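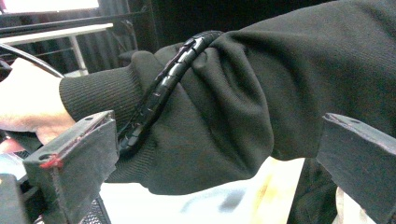 How to Keep Plastic Wrap and Foil in a Mesh Basket
By Crescencio Serrano

Rolls take up more drawer space than they should, and they slide to the back where you can't reach them. An open wire basket fixes both problems. Mine is a Tangen, but any mesh basket longer than your longest roll will work.

What you need

A wire-mesh basket
A sheet of white paper or poster board
Your rolls of wrap, foil and parchment
A tape measure

Step 1. Clear a work surface

Put the sheet down first. Wire feet can scratch a countertop, and small scraps of wrap are easier to pick up off paper. Set the basket on it with nothing inside.

Step 2. Measure

Measure the inside of the basket along the bottom. If it has a sloping side, don't measure across the top, where it may be wider. Allow at least 2 inches more than the roll.

Step 3. Load the basket

Start with the longest roll and lay it flat along one side.

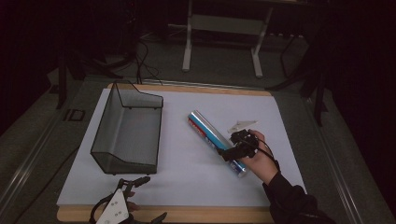 Hold it near the middle as you lower it in. If you hold one end, the other end catches on the wire and can tear the wrapper. Put shorter rolls in next, then anything in a box.

Step 4. Turn the labels up

Rotate each roll until you can read the printing from above. If two wrappers look alike, put a dot of tape on one end cap. 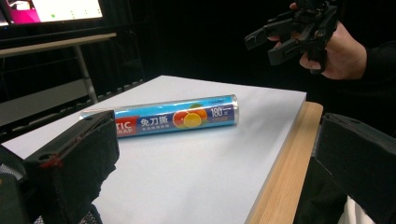

Step 5. Put it away

The basket can go in a deep drawer or on a low shelf. Keep it at least 9 inches from the stove. I check mine on Sunday when I put the groceries away, and take out any roll that is nearly finished so it gets used first.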